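Home Visits Markets Food About Contact
Search this site Type and press enter

A morning at the Prultthorpe leather fair

2021-09-06

I'd been meaning to go to Prultthorpe for years and never got round to it, so when the fair came back this summer I booked the day off and went on the 203 bus, which takes the long way past the reservoir (sit on the left if you can). Entry was £3 and they stamp your hand, so you can pop out for chips and come back in.

It's held in the old Brannigan tannery, and the building is half the fun! The tanning pits are under glass now and you walk over them to get to the stalls. There's a tour at half past ten, and I'd say go on it even if you only came to shop. We were shown how hides were split and where the finishing was done upstairs, and the guide passed round swatches so we could feel the difference between smooth calf and a pebbled grain. Pebbled hides scratches much better, apparently, and I was sold on it there and then.

The stalls were a mixed bag. Too many phone cases for my taste, but the Prikberg stand had lovely belts cut to length while you wait, and Hurnivness were doing a have-a-go table for saddle stitching. I managed one very wonky key fob and stabbed my thumb twice. It took me 30 minutes and the girl next to me had done hers in ten, beautifully, with a beveled edge and everything.

Lunch was a cheese pasty from the van in the yard, eaten standing up as all the benches had gone. Then back in for another lap, mainly round the small goods: purses, card holders, watch straps, folding wallets. I do like a plain black one with the maker's mark pressed in and no foil or colour on it. Prices were all over the place, so do the full circuit before you get your purse out.

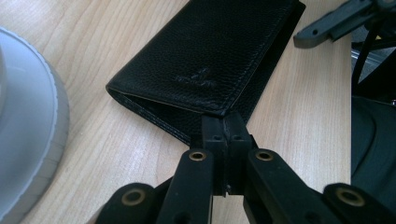
Ayten Eren: Did you get to the repair bench at the back? They restitched a bag strap for me in January and it's held up well, but you need to get there before the tour lets out or the queue is hopeless.

Recent posts
Plant sale in the rain
Two days of canal museums
The button shop that never shuts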